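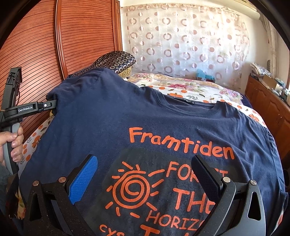 A T-shirt spread on a bed, with two grippers over it. One of them has hold of the cloth near the shoulder.

How Software Learns to Fold a Shirt

By Anouk Dijkstra
September 3, 2020

A robot arm has motors, joints and a gripper. None of these parts knows what a shirt is. The knowing is done by software, a set of instructions that runs on a computer. The software for folding clothes has four main jobs: seeing, finding, planning and controlling.

Seeing

A camera gives the computer a grid of tiny colored dots called pixels. Each pixel is stored as numbers. To the computer, a navy shirt and a flowered bedspread are two regions of numbers. The seeing part of the software is called perception. It sorts the pixels into groups, such as "shirt" and "not shirt."

Bright printing makes this harder. The orange letters and the spiral sun on the shirt are a different color from the navy cloth, but they are still part of it. The bedspread has orange shapes too. A program that sorted by color alone would put the letters and the bedspread fruit in the same group. Perception software must also use edges, shapes and what is next to what.

Finding

Next, the software looks for useful points on the shirt. These are called keypoints. The collar is one. The two shoulders, the sleeve ends and the bottom corners are others.

Some keypoints may be out of view. If a sleeve is outside the picture, the software has to estimate where the sleeve ends. It gives each point a score that tells how sure it is. A low score means the robot should look again from another place before it moves.

Wrinkles are also a problem. A box keeps its shape when it is pushed. A shirt changes shape every time it is touched, so the keypoints must be found again after each move.

Planning

Planning means choosing the moves and their order. A simple plan for a shirt could be:

1. Pinch the left shoulder.
2. Pinch the bottom edge on the same side.
3. Lift both and carry them to the middle.
4. Let go.
5. Look at the shirt again.

The planner also checks that two grippers will not bump into each other. It does this by working out the path of each one before anything moves.

Controlling

Control software turns the plan into motor commands. It measures where the gripper is, compares that with where it should be, and corrects the difference. Then it does the same again. This is called a feedback loop. In the Skallard folding program, the loop runs 40 times each second.

Where the Examples Come From

Software can learn from examples. A person holds a gripper by its handle and does the job by hand, and a camera on the gripper records it. The computer then compares what the camera saw with how the gripper moved.

The Skallard program started with 364 recorded folds. It now has 446. Of these, 37 are kept apart and never used for learning. They are used as a test, to check whether the software can predict good moves for shirts it has not met before.

Words to Know

Pixel: one tiny dot of a picture.
Perception: the part of the software that makes sense of camera pictures.
Keypoint: a useful spot on an object, such as a shoulder or a corner.
Feedback loop: measure, compare, correct, repeat.

Try It

Lay a T-shirt flat and write down every step needed to fold it. Give the list to a friend, who must do only what is written. Mark each step where your friend had to stop or guess. Rewrite those steps and test the list again with a different shirt.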